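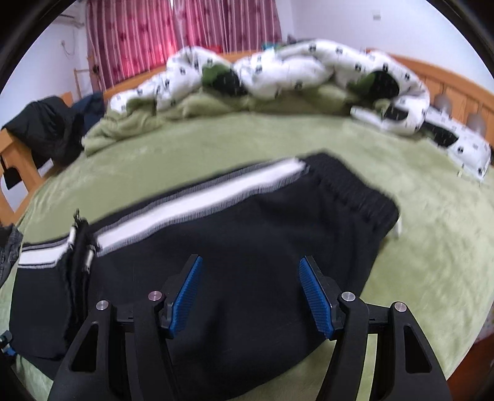 Folding at Nelldale: questions for Leonilde Carvalho

The garment-folding project at the Nelldale robotics club has run since December. Leonilde Carvalho leads it, after several years teaching control systems at Brundow. We spoke on 19/03/2026, between two student sessions.

The task is narrow. A policy has to take one item of clothing on a soft surface and leave it folded. "Trousers are harder than shirts," Carvalho said. "The legs twist and the waistband pulls itself in. A dark fabric makes it worse, as the creases have very little contrast." A side stripe helps, she added. Where the white line breaks, there is usually a fold lying over it.

Students record their demonstrations with hand-held grippers, one in each hand. The target for each garment type is 200 demonstrations. Track pants stand at 67. "They want to train early. I let them, and then we look at the failures."

Most failures so far come at the grasp. The finger pads close on one layer when two are wanted, or they pick up the sheet as well. Carvalho blames the surface for part of this. "On a table you can press down and the table stays where it is. A mattress gives. You lose height, and the fingertips arrive late." She has asked the group to note the surface for every recording, plush bedding included.

The club has nine members this year. They work in pairs, one recording and one checking the log. Clips with a lost tracking signal are thrown out the same day. Carvalho does not allow repairs by hand - "if the pose is wrong, the clip is wrong".

The group will show its work at the Brallberg student meeting, where the Engström round asks for three garments folded in sequence. Carvalho would not predict a placing. Her present concern is the waistband, and whether to grasp it at the corners or in the middle. Two pairs are testing one method each, and the logs are due before the next session.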